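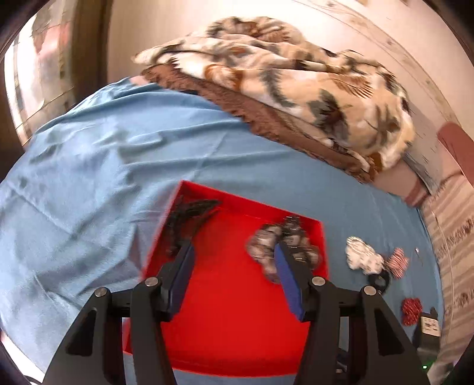 A shallow red tray on a light blue bed sheet.

First four houses at Drimside can start after change of foundations

Thu 14 August

The building firm Altico has received permission to start with the first four houses at Drimside, on the land of the former Takács tile works. The start was planned for June, but the firm had to make new drawings for the foundations after soft ground was found under a part of the site.

The permission was given by the building office of Stavska on Tuesday. It covers the four houses on the lower side of the lane, the drains which belong to them, and a temporary entrance for lorries. The other plots at Drimside are not included. For these the firm must send in a separate application, with its own ground report.

The four houses stand together on 1327 square metres. Each of them has two floors and a small garden at the back, and there is no garage. Cars will be parked in a row beside the lane, under the lime trees. Two of the houses were already reserved before the delay. According to Altico both buyers have kept their reservation.

Old clay pit

The Takács works opened in 1902 and made roof tiles and floor tiles from clay which was dug on the same land. When a pit was empty it was filled again with broken tiles, ash from the kilns and whatever earth was at hand. On the maps of that time only two pits are drawn, both of them on the upper side, where no houses are planned in the first part of the work.

In spring the engineer Gebremedhin Tsegaye made test holes on the lower side and found a third one. It lies under the gardens of the two middle houses and goes for some distance under their back walls. The filling is loose and contains many pieces of tile, some of them as long as a hand.

"The ground in front is good, firm clay, and you could build on it in the normal way," Mr Tsegaye said. "At the back it is a different story. If you put the same strip foundation under the whole house, the back would go down more than the front, and after a few winters you would see this in the walls."

He advised the firm to use bored piles under all four houses, also under the two outer ones which are completely on firm ground. The four houses share their side walls, and he did not want one half of the row to stand on a different kind of foundation from the other half. On top of the piles comes a concrete beam, and the floor will rest on this beam and will not touch the ground below.

The building office asked for one further test before it agreed. This was done in July at the corner nearest to the lane, and the result was the same as in the first test holes there.

Higher costs

Altico does not want to say how much the piles will cost. Luzius Sutter, who leads the work at Drimside for the firm, confirmed that the foundations are now clearly more expensive than in the first calculation. The price for the two buyers who have already signed will stay as it is in their contract. For the two houses which are still free the price will be set again in autumn.

"We bought the land, we looked at the old maps and we believed them," said Mr Sutter. "So this is on our side. I would not feel well if I had to ring a family and tell them that they must pay for a hole which was dug by a tile factory."

A part of the money will be saved in other places. The front steps were drawn in natural stone and will now be made in concrete. The garden walls between the houses become wooden fences, and the small roof over the bicycle stands will be built later, together with the next houses. The windows, the insulation and the heating do not change.

Architect Liesbeth Dijkstra said that she was sorry about the walls but could live with the fences. She had wanted to use tiles from the old works in them, and a good number had been cleaned for this purpose. They will now be used for the path which leads from the parking places to the front doors. The tiles are red-brown, and on the back of many of them the name of the works can still be read.

The roofs will have new clay tiles. Ms Dijkstra had also looked into old tiles for the roofs, but too many of those which were stored on the site had fine cracks, and the supplier of the roof structure would not give a guarantee with them.

Questions about lorries and noise

At the information evening last week most questions were about the lorries. The lane to Drimside is narrow and has a pavement on one side only, and it is also the way to the school for the children of the upper houses. In the first plan all lorries were to come by this lane. In the plan that has now been permitted they come from the other direction, over the field track behind the tile works, and go out the same way.

The track is 900 metres long and will be covered with gravel before the piling machine arrives. The farmer who owns the field has given his agreement until the end of next year. After that the gravel must be taken away again and the track must be brought back to its present condition.

Mieke Groen lives opposite the lower plots. She had written to the building office in June and asked for the other route, and she was pleased that it had been accepted. She was less content with the answer about noise.

"They say that bored piles are quieter than the ones which are hammered in, and I believe it. But quieter is not quiet," Ms Groen said. "My husband works at night and sleeps until midday. I asked if they could begin with the piles in the afternoon and do other work in the morning. I got a friendly answer, but I did not get a yes."

Mr Sutter said that the machine is hired by the day and that it would be hard to leave it standing for half of this time. He promised that the neighbours will get a paper in the letter box with the exact days, at least one week before. Work is allowed from half past seven in the morning until five in the afternoon. On Saturdays there will be no piling, but smaller work can take place until noon.

Another resident wanted to know if the shaking could damage the old houses on the lane. Kristof Van der Linden of the building office answered that Altico has to photograph the walls of the nearest houses, inside and outside, before the work starts. The owners receive a copy of these photographs. If a new crack is found later, both sides can compare. The firm has to write to the owners to make an appointment, and whoever does not want to have visitors inside may ask for the outside only.

Drainage stays a point of discussion

One matter is not yet fully settled. The old filling in the pit takes in a lot of water when it rains, and after heavy rain the lower gardens at Drimside have always been wet. Some residents fear that the water will look for another way when there are houses, paths and parking places on the land.

In the permitted plan the rain from the roofs goes into a closed tank under the parking row and from there slowly into the ditch. Mr Van der Linden said that the size of the tank is sufficient for the four houses. He did not wish to say the same for the rest of the site. Before a decision about the next plots is taken, the office wants to see how the ditch behaves during one full winter with the tank in use.

For Altico this can mean that the second part of Drimside begins later than it had hoped. The firm says that it will prepare the drawings in the meantime. It will also make test holes in a closer pattern than before on the upper side, and it will not rely again on the old maps alone.

The chimney of the tile works is not touched by any of this. It stands outside the building plots and belongs to the town. A decision about its repair is expected when the budget for next year is discussed.

What happens next

The fence around the lower plots will be put up at the end of this month. After this the gravel is laid on the track, and the last pieces of the drying shed, which are still lying near the lane, will be taken away. Altico expects to have the piles in the ground before the first frost and to build the walls from early spring. The firm does not give a date yet for handing over the keys.

The permitted drawings can be seen at the building office in Stavska during the normal opening hours. Objections against the permission must be made in writing and must reach the office within the usual period. Ms Groen said that she will not make one.

Anyone who would like to have a few of the cleaned tiles can ask at the site hut from September. There are more of them than are needed for the path.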